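From: tam_workshop
To: hands-and-arms list
Subject: Re: [hands] Two-finger gripper or proper fingers for small light stuff?

Hi all,

Sorry for the slow reply, I've been meaning to answer this since October and kept wanting one more afternoon at it before I opened my mouth.

On the list, somebody wrote:
> We're about to spend money on end effectors for a pair of arms and can't
> make our minds up. The Durnerance fingers look lovely in the videos but
> they cost a good deal more than the Wison parallel jaws, and everything
> we want to pick up is small, light and a bit squashy (pots, tubs, paper
> cups, that kind of thing). Has anybody run both on the same job? And is
> the head camera alone enough, or do we need one on each wrist as well?
> We've got a Kandpal controller already and would like to keep it.

Yes, I've run both, and on more or less the job you describe! Same arms, same Kandpal controller, same desk. I swapped the ends over and did the little-tub-by-the-desk-edge task with each of them until I was sick of it. I logged 300 tries with the Wison jaws and 300 with the Durnerance fingers, which sounds scientific until you learn that I changed the lighting halfway through the first lot and had to throw some away and do them again.

Short version: for one size of tub, buy the jaws. They close, they stop, they hold, and you can set them up before your tea's gone cold. If your tubs come in all sorts of sizes, or if they're ever going to be lying on their sides, the fingers start to earn their keep. The thumb is the bit that matters. You can slide it along the desktop underneath the fat part of whatever it is and let the other fingers come round afterwards, and you don't need to be nearly as exact about where the hand arrives. With the jaws I had to be spot on, and if I was off to one side the tub just went skating away from me.

The squashy question is harder. The fingers are gentler once they're tuned, but out of the box ours squeezed far too hard and I flattened a fair few paper cups (very satisfying noise, not very useful). There's a current limit on the Durnerance side that defaults to 2000 and I ended up down at 500 for anything with thin walls. Do that first. I didn't, and I spent a whole evening blaming the controller, which was doing exactly what I'd told it to.

As for cameras, I started with the head view only and I'd say it gets you a long way, further than I expected, so long as you think about where the hands come into it. They come up from the bottom of the picture, and when you're working low down or close in, your own fingers are sitting right over the thing you care about. Couple of views from the head camera so you can judge for yourselves:
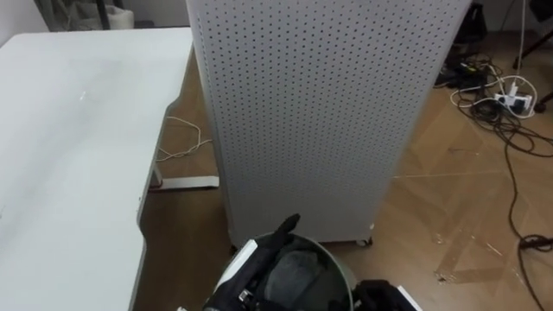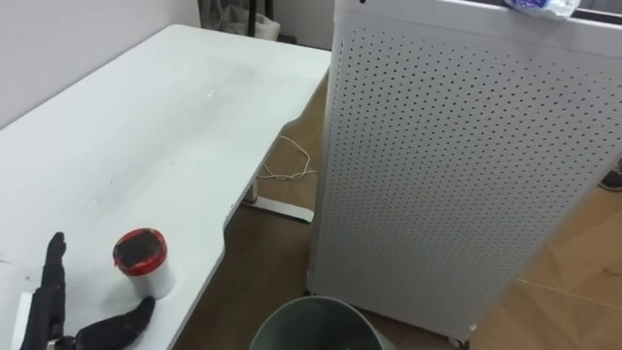

Both from the head camera. First one is low down with the round container at the bottom, second is the tub with the red lid on the desk.

The second is the easy sort. White desk, red lid, thumb and upright finger both showing, and you can work out which way you need to go. The first is the sort that had me muttering, with the fingers right across the container and only part of the inside left to look at. I've got a Cerkis wrist camera on one arm now for exactly that, and for drops and low reaches I'd not go back. For picking off the desktop it made so little odds that I often leave it unplugged and have one less cable to mind.

One thing I'd check if your desk is pale like mine: white body on white top is a rotten combination. Our picker found the red lid every time and was much less sure where the sides of the tub stopped and the desk began, and it liked to take the shadow as part of the tub. Turning the exposure down a notch helped more than anything I did to the software. Try a dark mat if you can bear it, I can't because then everything else I've recorded looks different.

Keeping the Kandpal is fine by the way. It talks to the Wison jaws with no fuss at all. For the Durnerance fingers you need the newer firmware, and you'll have to give each hand its own address by hand. Mine both turned up as 111 and moved together like synchronised swimmers until I sorted it out. There's a note about it somewhere near the back of the manual, in small type.

Wiring is the other cost. Each of the fingered hands wants its own supply, and mine got grumpy when I ran them both from one adaptor, so budget for two and for longer leads than you think. Leave slack at the elbow.

If it were my money and I was buying for a pair of arms, I'd put fingers on one and jaws on the other for a month and see which one you keep reaching for. I know that's a bit of a cop-out! But you'd only be buying one of the dear ones to find out, and the jaws are easy enough to sell on.

Has anyone tried softer pads on the Durnerance thumb? Mine's a bit slippery on smooth plastic and I'd rather not glue anything to it until somebody else has.

Cheers,
Tam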